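Pumbridge Community Vaccination Clinic
Pre-opening inspection checklist, autumn round (September)

Site: Clelley Road hall, Pumbridge
Inspected by: Cadi Eynon, site safety
Countersigned: Craig Jardine, clinic lead
Start of walk-round: 7.15 am

Ratings: OK / Action / Fail

1. Entrance and queue
Main doors open fully and hold back. OK
Ramp clear, handrail firm. OK
Distance markers down on floor. Action
Comment: Two markers by the radiator have lifted at the corners. Tape them down or take them up. The queue should turn left at the noticeboard, as it did in spring, and must not run past the fire door.

2. Vaccine fridge
Temperature between 2 and 8 degrees. OK
Log sheet filled in for previous session. Action
Comment: The afternoon reading was missing. Whoever closes up must write it in before handing over the key. Paltis fridge alarm tested and could be heard from the vaccination bays.
Plug labelled "do not switch off". OK

3. Vaccination bays
Chairs wiped down, no split covers. OK
Sharps bins assembled, dated and below the fill line. OK
Screens stable. Fail
Comment: Screen in bay 3 tips if leaned on. Taken out of use. Rosser to bring a replacement before the doors open. Bay 3 stays shut until it is in place.
Adrenaline packs in date. OK
Comment: Expiry dates checked by Craig Jardine.

4. Stock
Delivery matches order. OK
Comment: 1000 doses ordered and received. Booked appointments for the round stand at 653, with the remainder kept for walk-ins and the two care homes.
Masks and hand gel at every station. Action
Comment: No gel at the exit table. Refill from the store cupboard.
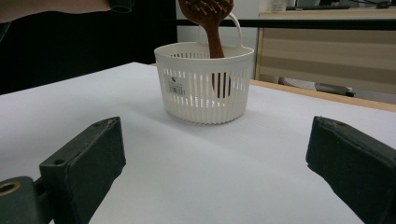
5. Waiting area
Seats spaced as on the floor plan. OK
Clock working and visible from all seats. Action
Comment: Clock is 10 minutes slow. People time their wait by it, so put it right before opening.
First aider named on the board. OK
Windows open at both ends. OK
Comment: One catch is stiff. Reported to the hall office, job number 1623.

6. Exit and records
Exit route separate from entrance. OK
Laptops charged and logged in. OK
Paper forms ready in case the system goes down. OK
Comment: Old forms from the last round were mixed in with the new ones. Removed and put in confidential waste.

Result: may open at 8.30 am with bay 3 closed. Actions under 1, 4 and 5 to be done before then. Item 2 to be checked again at close.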